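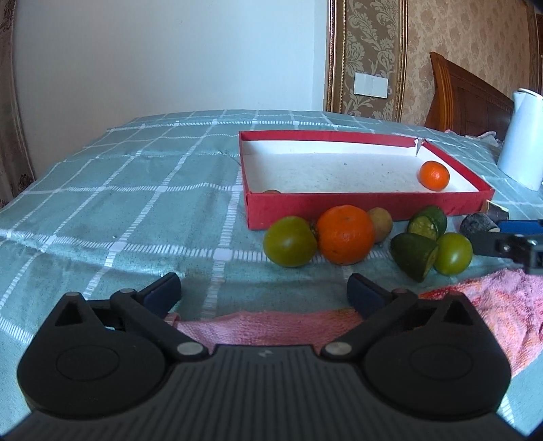
Is a robot open day worth a two-hour drive if I only want to see the thing do ordinary work?

Mindley is having one on Sun 22 November and my brother-in-law is very keen. The flyer says the arms will be "handling groceries live". I went to one of these in February and it was mostly slides, a man with a headset, and a sandwich. Tickets are 36 dollars each. I'm not against robots, I just don't want to pay to watch a sales pitch.

Nerys Hopkin

It depends on whether they let visitors pick what gets handled, so call and ask before you buy. I went to the Brumik demo and they ran the same routine all afternoon, same fruit, same spots. It looked great. Then a woman asked if she could move one of the potatoes over a few inches and they said maybe at the end, and the end never came.

Things I would ask them on the phone: is somebody steering the arms by hand or are they running on their own, do they show the misses too, and how long is the actual demo. At Brumik it was 2 short runs and then a talk about investors. The brochure claimed 296 picks without a drop. I asked over what period and got a different brochure.

If they get cagey about the steering part I'd save the gas.

Verna Tillman

went to the Misix one, it was fine. parking was bad. kids liked it

woo_fan1660

Nerys is too harsh imo. Woo lets you stand right by the table and they did drop stuff and just kept going. Don't know about Mindley though, never been. Does the 36 include lunch?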